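Search this manual
Enter keyword
Go

Section 4. Setting Up a Regional News Alert

4.1 General

Clorkeo gathers official statements, legislative notices and press reports on international affairs and delivers them to registered desks. An alert tells the service which governments, regions and subjects a desk wishes to follow. Each desk may hold up to 20 alerts at one time.

Only the desk administrator may create or change an alert. Readers may view alerts and may ask the administrator for changes using the form in Section 9.

4.2 Creating the alert

1. Sign in and open the Alerts page.
2. Select New Alert and enter a title. Titles are visible to every reader on the desk and should name the region and the subject, such as "Border talks, northern districts."
3. Under Region, select one or more areas. The list contains 33 regions. Disputed territories are listed under the name used by the issuing source, and may therefore appear twice.
4. Under Source Type, select Government, Parliament, International Body or Press.
5. Enter search terms. Separate terms with a comma. The field accepts 600 characters.
6. Select Save as Draft.

CAUTION: Do not select Publish at this stage. A published alert begins sending to all readers immediately, and messages already sent cannot be recalled.

4.3 Language and translation

Statements are delivered in the original language together with a working translation where one is available. Working translations are prepared by the Gumetti service and are marked "W" in the header. They are not official texts and must not be quoted as such in published material.

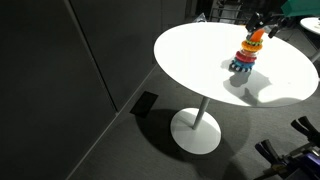
Where a ministry later issues its own translation, the working version is replaced and the header mark changes to "O." Readers who opened the earlier version receive a notice of the change.

7. Open the draft and select the Language tab.
8. Choose a primary language, then a second language if required.
9. Select Show Original Alongside if the desk compares wording between versions.

NOTE: Desks moved from the older Yau system should check this tab carefully. Language settings were not carried over.

4.4 Testing and publishing

10. Select Test. The service returns matching items from the past 2 days.
11. Review the results. If the list is too long, narrow the source type before removing search terms.
12. Select Publish and confirm.

Questions concerning this section should be addressed to Seren Trevor, Documentation Office, Curkoswood.

Section last revised Oct 13, 2020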